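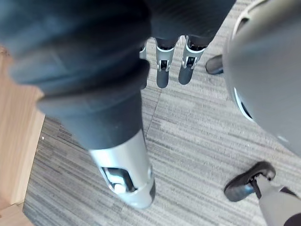 Metal ankles on carpet tile at Otance, the shared office where the Jallville students work on cabinet doors.

Home | Features | Engineering | Campus | Archive

Teaching a machine to open a cupboard

By the features desk
Last updated: June

The assignment for the second-year manipulation group at Jallville fits on one line. Open a cabinet door, take stock of what is on the shelf, close the door, move to the next one. The students have a full term to do it, and most of them will need it.

The course is run under the name Dolan, after the software package the group maintains. Dolan is a set of grasp routines, a logging tool and a long list of known faults. Each new class inherits all of it. The first two weeks go to reading the fault list, and students are graded on whether they can reproduce an entry before they are allowed to change any code.

Doors were chosen because they punish bad geometry. A hinged door moves on a fixed arc. A hand that holds the edge must follow that arc or let go, and an arm that pulls in a straight line will load the hinge sideways. The controller has to work out the radius from the first small movement and correct from there. An error of a few degrees at the start grows as the door swings.
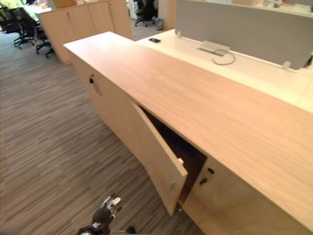
Office furniture adds its own trouble. Doors of this type sit low, which means the robot has to bend or squat before it can reach them, and that shifts its weight forward at the moment it starts to pull. Pale wood grain gives the vision system long straight lines that can be mistaken for door seams. Locks are small and dark. The class handles the locks by requiring a human to open them first, and the rules say so in plain terms.

Scoring is simple. A run is capped at 210 seconds. A door opened and closed without a slip is worth 3 points. A door opened but left open is worth 2. Touching a person, a screen or a phone ends the run. The cap was once longer, but students used the extra time to retry a failed grasp over and over, and the logs filled up with the same mistake.

Before it may try a new door, a team has to show 200 logged attempts on the bench rig. The rig is one hinge, one panel and a force sensor, bolted to a frame in the Jallville workshop. It is dull work. Students take it in shifts, and the better teams use the time to change a single setting per batch and write down what happened.
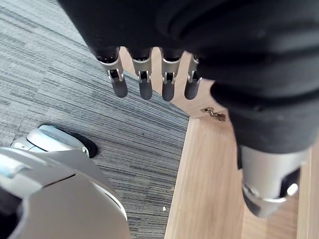
Hands take up the largest share of the fault list. Finger joints pick up play with use, and a joint with play reports a position it is no longer in. The check is done by hand at the start of each session: flex every finger, compare the reading with a printed gauge, enter the offset. Skipping it costs more time than it saves. One team last year chased a fault in its planner for most of a month before it measured a fingertip and found the offset was wrong.

Balance comes second on the list. The legs are set to a wide, still stance before the arms move, and the controller refuses any reach that would take the center of mass past the front of the feet. Students tend to dislike this limit. It rules out the shortest path to a low shelf and forces a slower approach with one arm kept down and the other doing the work. The teaching staff have kept the limit in place -- it can be tuned, within a range, but it can't be turned off.

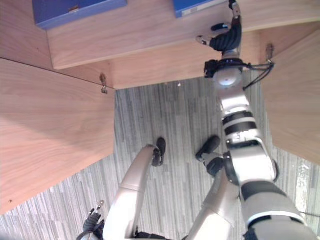 One hand up at the shelf board, the other pointed at the carpet. The two blue boxes sit on top.

The final test is held away from the workshop, on furniture the teams have not practiced on. They get a floor plan and the outside dimensions of each cabinet. They do not get the hinge positions. Amness, a small maker of door hardware, lends the group a tray of spare hinges each spring so that the bench rig can be changed between batches, and the teams that swap hinges often tend to cope better on the day.

Reports are due a week after the test. They must include every failed run, with the log attached and a stated cause. "Unknown" is accepted as a cause, and it goes on the fault list for the next class to reproduce.

14 comments | 61 shares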